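Unit 5 — Budgeting a small pick-and-place station
Course notes, Equipment Planning for Automation
Instructor: Solveig Hovland
Updated June 8, 2023

Carrying on from the Katham case. Have your own quote sheet open, we fill in the right hand column as we go.

1. What the quote leaves out

Grewal quote for the arm and gripper: $3,359. Project ceiling: $4,000. Looks like plenty of room. Isn't. Everything else in the cell comes out of the difference — panels, brackets, cable, a table if you don't have one, shipping, spare fingers.

Leif Strömberg's rule from last term: price the station, not the arm. Go stand where it will run and write down every object you'd have to replace if the place flooded. Cheap stuff counts too. A bowl is a line item.

Ask for shipping in writing. Ollmont quotes without it, Skaltalach puts it in but only for the first crate.

2. Reading a station for costs

Use these for the exercise at the end. Same bench all four times.
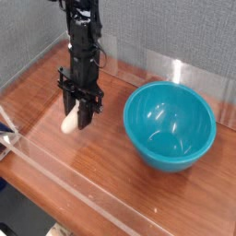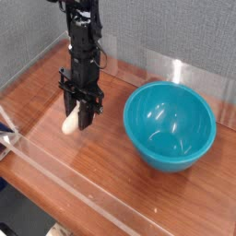
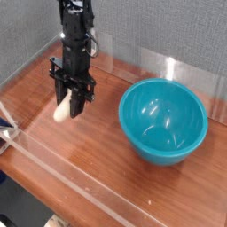
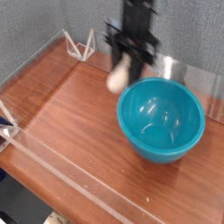
Fig. 2.1–2.4. Arm with two-finger gripper holding a small pale object, teal bowl as the target, clear panels at the table edges. Fig. 2.4: gripper in motion, near the bowl rim.

Things people miss on the first pass:

Panels. Clear sheet is sold by area, cutting is extra, and cut edges cost more if you want them finished. Corner brackets are priced per piece. See the corners in 2.4.

Cables. Look at the loop on the right side of the arm in 2.1 to 2.3. Slack has to go somewhere. Budget length for the full reach plus the loop, and one spare set. Cables wear out way before joints do.

Fingers. Order a second pair with the first order. Seperate shipments are where small budgets die.

Table. If you already own it, cost is zero but write the line anyway. Whoever takes over your sheet needs to know it was thought about.

Light. Clear panels throw glare, look behind the bowl in 2.2. If you're planning on a vision system leave money for moving or diffusing lamps. Not much, but leave it.

Floor space and backdrop — facilities charge in some buildings. Ask early, they answer late.

3. Timing

Lead time on arms at the moment: about 70 days from Skaltalach. Ollmont wouldn't commit. Panels are quick once you have final dimensions, but you don't have final dimensions untill the arm is bolted down. So the order is arm, mount, measure, panels. Do not buy panels off the drawing. Otis Lindqvist did and paid for them twice.

If you want to run in November, work backward from there. Put the PO date on the sheet in bold.

4. Contingency

Hold some back. How much is an argument — Kerstin Hedlund's handout has one view, mine is a bit higher for first builds. Either is fine if you say which you used. No contingency line, no marks for that section.

Running costs go on a seperate page. Don't mix them in with purchase, it makes both numbers useless.

5. Exercise

Work from figs 2.1–2.4. List every item you would have to buy for a second identical station. Mark each one quote, catalog or guess. Total it against the $4,000 ceiling with the Grewal price for arm and gripper. If you're over, say what you'd drop or delay, one paragraph.

Bring a printed copy. Sverre Sjöberg is taking the next session and wants to go through two or three of them on the board.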